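Kivi: a set of paper layouts for photo scrapbooks
README, version 2

What it is

Kivi is a collection of page layouts for people who keep a paper album and print their photos at home. Each layout is one PDF page with thin gray lines. You print it, put your photos on the lines, and glue. I made the first ones for my own family album and later cleaned them so other people can use them too.

There are 50 layouts in the folder "pages". The folder "extras" has the title strips and the small date tags.

How the files are named

Every file name starts with the number of photos on the page, then the direction of the page, then a short word. So "2-tall-window" is a page for two photos, standing, with the photos inside a window shape. The largest layout takes seven photos. I tried more, but the pictures became too small to enjoy.

Printing

Please print at full size and turn off "fit to page". If the printer makes the page smaller, the title strips will be too long for their places. Plain paper is fine for a test. For the album I use a heavier paper without shine, and I leave the prints alone overnight before I touch them with glue.

Cutting and gluing

A flat surface helps more than an expensive knife. Put a cutting mat on it, hold the metal ruler with your whole hand, and make two light cuts in place of one strong cut. For glue I prefer the dry tape type. Liquid glue makes waves in thin paper.
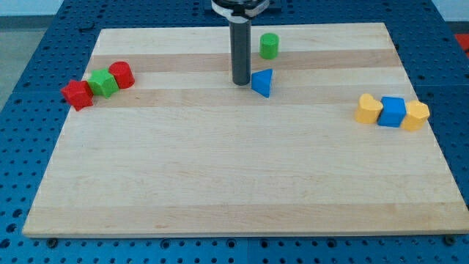 Pale maple board on a blue perforated metal table.

Known problems

The layout "4-wide-corner" has one line 2 mm too low. I will correct it in September.
Some older programs show the gray lines as black. They still print gray on my printer.
The tags in "extras" were drawn with the font Nanine. If you edit them without this font, the letters will move.

Changes in version 2

Added 13 layouts for square photos.
Renamed the folder "sheets" to "pages".
Removed the Gronley set, which was made for a binder size I no longer have.

Use

You may print the pages for yourself, your family or a class. Please do not sell the files. If you share a changed layout, keep my name in the README.

Kaja Kazlauskienė, August 2021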